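共用作業室 安全・整理点検表(コメント付き)

点検日:9月30日
点検場所:サネント館 共用作業室(紙・ボード類の作業区画、資材棚、裁断台、出入口)
点検者:エルメリンダ・セケイラ
立会い:エドヴィン・タンゲン(作業室担当)
写し送付先:マイブリット・リー(館管理)

判定の記号
○ よい
△ 直してほしいが、今日明日に誰かが怪我をするほどではない
× 使用を止めるか、その場で直す
― 該当なし(「見ていない」の意味で使わないこと。前回の点検表にはどうも後者が混ざっている)

1 床と通路

1-1 通路の幅は確保されているか △
床に貼った黄色いテープの内側は通路、外側は物置き場、という約束になっている。テープそのものはきれいに残っている。その上に丸筒が寝かせてあるだけである。立会いのタンゲンさんによれば「一時的なもの」とのことだが、筒の上面には指で名前が書けるほど埃が積もっていた。書いてはいない。

1-2 床に紙、ボード、フィルム類が直置きされていないか ×
前回も×、その前も×。床に置いた紙は、踏めばよく滑る。白いものは特に危ない。明るい床では見落とし、暗い床では作業台の続きに見えるらしく、上に物を置く人が出る。大判のものは平置き棚の下段へ。下段が満杯であることは承知している。満杯の理由については4-2を参照。

1-3 床の切りくず、粉、テープ片の清掃 △
中央は掃いてある。隅は掃いてない。箒の届く範囲と届かない範囲の境目が、地図の海岸線のようにはっきり見える。箒の柄が短いという申し出があったが、測るまでもなく、前の部屋のものと同じ箒である。

1-4 段差、めくれ、つまずきの原因 ○
出入口のマットのめくれは両面テープで直っていた。すばらしい。ただし両面テープの剥離紙がマットの下からのぞいている。次回までに取ること。

2 裁断台まわり

2-1 裁断機の刃のカバー ○
付いている。正しい向きで付いている。前回は裏返しだった。

2-2 カッターの保管と刃の処理 △
カッターは登録本数どおり14本あった。うち2本が刃を出したまま筆立てに立ててあり、しかも上向きである。その場で引っ込めた。折った刃は専用容器に入れる決まりで、容器にはきちんと蓋があり、蓋には大きく「刃」と書いてある。中身は飴の包み紙だった。では刃はどこかというと、飴の缶の中にあった。ラベルを貼り替えるか、習慣のほうを直すか、今月中に決めてほしい。個人的には後者を推す。

2-3 金属定規の縁の状態 ○
曲がりなし。長いほうの定規に「ブロムクヴィスト専用」と書いた札が付いているが、備品台帳では共用である。セルヴェ・ブロムクヴィストさんには、札を外すか、同じ定規を自費で買うか選んでいただく。

2-4 カッティングマット △
中央がえぐれている。全員がまったく同じ場所で切るためで、端のほうは新品同様である。向きを変えて使えばあと一年はもつと思う。交換申請は差し戻し。

2-5 手袋 △
左手用ばかり余っている。右手用の行方を尋ねたところ、「左利きの人が多いのでは」という答えだった。計算が合うのかどうか、少し考えたがわからなかった。補充は左右一組で行うこと。

3 大判の紙とボードの扱い

3-1 大判を広げる面は平らで、周囲が片付いているか △
広げる前に周囲を見る、というだけの項目である。それでも毎回△が付く。大判のものは、広げた瞬間に下にあるものを全部隠す。鋏、消しゴム、飲みかけのカップ、どれも平等に隠す。先に片付け、それから広げる。逆の順番で片付けようとする人をこの日も見かけた。

3-2 縁と角の扱い △
紙の縁は切れる。ボードの角は当たると痛い。斜めに置いた大判の縁は、通る人の腰か手のどちらかに必ず届くと考えておいたほうがよい。台に対して斜めに置くのは、置いた本人だけが気にならない置き方である。できるだけ台の辺に沿わせ、はみ出す場合は人の通らない側へ逃がすこと。
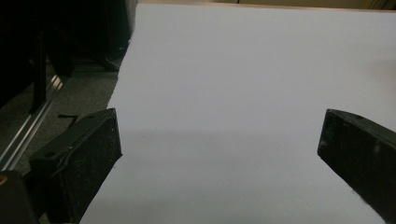 もうひとつ、表面の汚れについて。無地の白いものは、触ったところがそのまま記録に残る。提出の前日になってから「誰が触ったのか」と騒ぐ声を作業室の外まで響かせるより、触る前に手と道具を拭くほうが静かに済む。乾いた布を台の右側に掛けておくことにしたので、使ったら戻すこと。布で床を拭かないこと。

3-3 照明と影 ○
天井灯はすべて点く。手元灯も点く。ただし真上の灯りだけで作業すると自分の手の影が切り線に落ちるので、細かい作業には手元灯を足してほしい。ビャルトゥル・スラスタルドッティルさんから「手元灯を点けると暑い」との意見があった。点けたまま帰らなければ、もう少し涼しいのではないか。

3-4 一人で運んでよい大きさ △
両腕を広げて両端に手が届かないものは二人で運ぶ、と壁に貼ってある。貼り紙は大判のボードの陰に隠れていて、読むにはそのボードを動かす必要がある。一人で動かした。自分の判定にも△を付けておく。

3-5 窓を開けたままの作業 ○
当日は閉まっていた。風のある日に薄手の大判を広げるとどうなるかは、1月に全員が経験済みのはずである。

4 棚と保管

4-1 棚の固定 ○
ノルディン側(北壁)の棚、揺すって異常なし。金具のゆるみなし。揺すったときに上から落ちてきたスポンジについては、スポンジでよかったという感想のみ記す。

4-2 平置き棚の積み方 ×
最大20kgまでと表示した段に、ボードの束と、その上に電話帳の束が載っている。重しだそうである。反りを防ぎたい気持ちはわかるが、棚板のほうが先に反っている。電話帳はこの場で下ろした。引き取り手がなければ古紙に出す。
下段が満杯の件もここに書く。中身の大半は「あとで使うかもしれない端材」で、付箋に書かれた持ち主のうち、今も在籍している人のほうが少ない。端材は手のひらより小さければ捨てる。手のひらの大きさで議論しないこと。

4-3 スプレー糊と溶剤 ○
金属の戸棚に入り、鍵がかかっていた。鍵は戸棚の横にぶら下がっていた。○は前半に対するものである。鍵は担当者の引き出しへ。

4-4 表示と中身の一致 △
「ケスビー・厚口」の箱から薄口が出てきた。「スティンデル・見本」の箱は空だった。空箱は棚の中でもっともよく整頓されていた。

5 緊急時の備え

5-1 消火器 ○
期限内。前に物なし。コート掛けとして使われていた形跡はあるが、当日は掛かっていなかった。

5-2 救急箱 △
絆創膏が小さいサイズしか残っていない。大きいほうが先になくなる作業室というのは、それだけで2章をもう一度読む理由になる。洗眼用の液は未開封で期限内。ピンセットがないのは、ビーズの仕分けに出張しているためとのこと。帰任させてほしい。

5-3 避難経路図 ○
貼ってあり、読める。現在地の印がひとつ前の部屋のままだったので、赤ペンで直した。仮なので、刷り直しをお願いします。

5-4 連絡先一覧 △
一番上の番号にかけてみたところ、タンゲンさんの胸ポケットが鳴った。正しい番号である。二番目以降はどれも通じなかった。

6 前回からの持ち越し

・延長コードの束ね使い:解消。ほどいてあり、新しい結び目もない。
・換気扇の異音:変わらず。音が低くなったという人と、慣れただけだという人がいる。業者に見てもらうまでは△のまま置く。
・流しの排水口の糊:取り除かれていた。取り除いた糊が流しの縁に置いてあった。
・椅子のがたつき:一脚使用停止。「座るな」の札が座面に置いてあるが、クッションの下である。札を上に。

今回の×への対応
1-2 床の直置き:タンゲン。平置き棚下段の整理が終わり次第、すべて移す。
4-2 棚の過積載:当日対応済み。棚板は交換見積もりを取る(マイブリット・リー宛て)。

記入欄が足りないときは裏面に書いてよい。前回の裏面には昼食の注文が書いてあり、念のため確認したところ、全員分届いていたそうである。

点検者 署名:E. セケイラ
立会い 署名:E. タンゲン(2-2の飴については異議あり、別紙提出予定)

サネント館 管理室|お問い合わせは館内窓口まで|© サネント館|ページの先頭へ戻る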